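A Caroline Rweyemamu recebeu-me às nove da manhã com as mangas arregaçadas e um café já frio ao lado do computador. Trabalha na Dultik, que desenvolve atividades de cozinha para escolas, e eu queria há meses (desde janeiro!) perceber como se prepara uma coisa dessas.

"Começa tudo pelo papel", disse-me ela, a rir. "Papel pardo, do mais simples. Compro rolos de 70 metros e nunca chegam ao fim do período."

Perguntei-lhe se não era mais fácil limpar a mesa no fim. Abanou logo a cabeça. Com farinha e açúcar por todo o lado, dobra-se a folha, vai para o lixo e em 5 minutos está tudo pronto para o grupo seguinte. Cada grupo tem até 20 crianças, por isso eu imagino o estado daquilo!
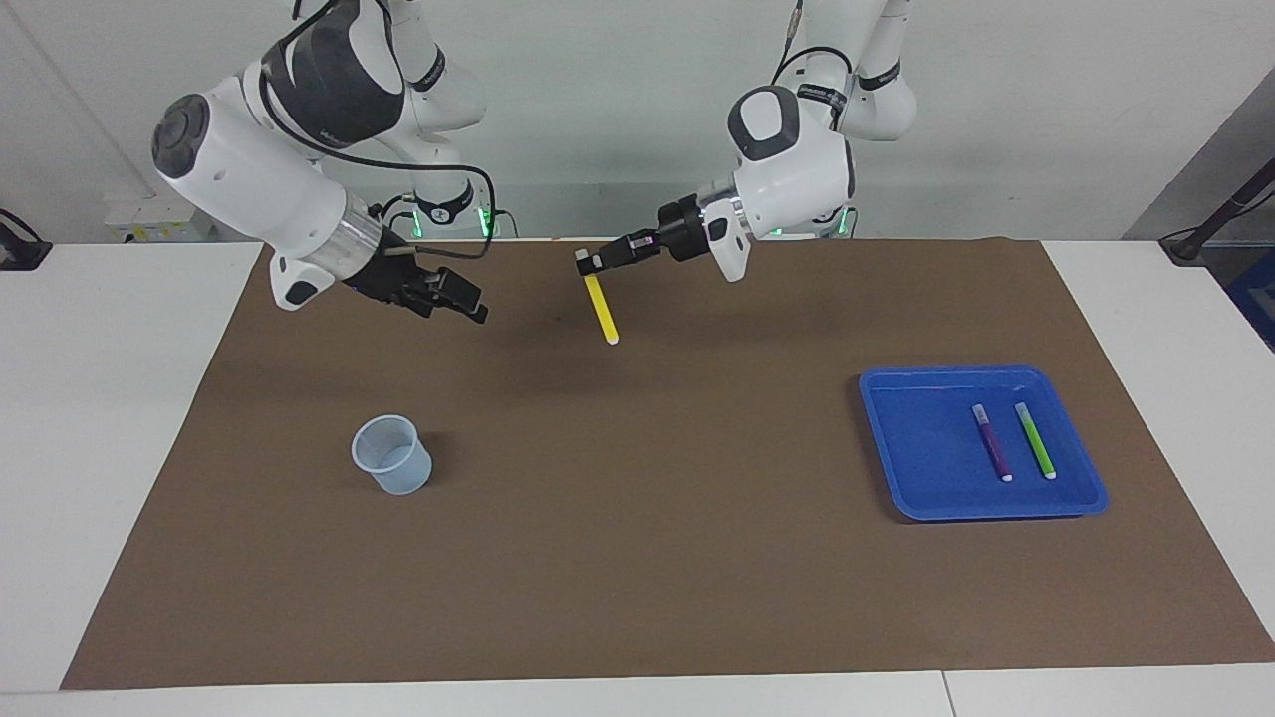

A mesa forrada a papel pardo, com o copo medidor à esquerda.

Depois falámos de copos medidores, e aqui a conversa animou-se (confesso que tenho uma gaveta cheia deles). A Caroline prefere os de plástico transparente. "O vidro é bonito, mas eu quero que eles peguem no copo sem medo. E têm de ver o nível de lado, com os olhos à altura da mesa. Se olham de cima, enganam-se sempre."

O colega dela, Fahad Butt, passou entretanto para buscar umas fichas e meteu-se na conversa: "Ela não deixa ninguém usar chávenas!" É verdade, admitiu a Caroline, chávenas nem vê-las. Cada um tem a sua em casa e depois as receitas não batem certo.

Antes de sair ainda lhe pedi a receita das bolachas de limão. Ficou de ma mandar por correio eletrónico, com as medidas todas em mililitros.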